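Chapter 7

# Why Young People Join Gangs, and Why Many Leave

Few questions in the study of crime are as gripping as this one. Two boys grow up on the same street and attend the same school, and one of them ends up running errands for armed men. What pulled him in? In this chapter we get to dig into that, and the answers may surprise you!

We'll follow two neighborhoods, Misik and Macedo, which sit on opposite banks of one river. Misik has 800 households and a long history of turf disputes. Macedo is just as poor, yet its gangs have never held a block for long. Keep both places in mind as you read.
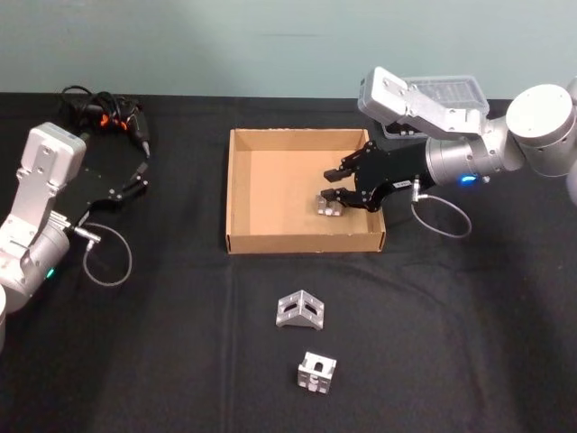
## Pushes and pulls

Researchers like to sort the reasons for joining into pushes and pulls. A push is something a young person wants to get away from, such as hunger, boredom or a violent home. A pull is something the gang offers – money, protection, a name people recognize. Most members, when interviewed, mention both in the same breath.

In Misik, the strongest pull was safety. Boys who walked to school alone were robbed, and boys who walked with a crew were left in peace. Once you see that, joining starts to look like a decision many of us might make (a very uncomfortable thought, and a good one to argue over in class).

Macedo had a bus. The Zarneo youth center ran it every school day, and its riders had much less use for a crew. 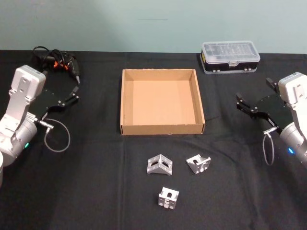

It would be easy to stop there and credit the bus with everything, but Macedo also had steady summer work. Each July the Hosex cannery hired teenagers, and older brothers who had worked there passed the habit down. Pulling those two influences apart is real detective work, and we'll try it in section 3.

## Before you read on

Write down what you think makes a member leave. Keep your note. You'll come back to it when we look at marriage, fatherhood, injury and plain tiredness, all of which send people quietly out of gang life every year.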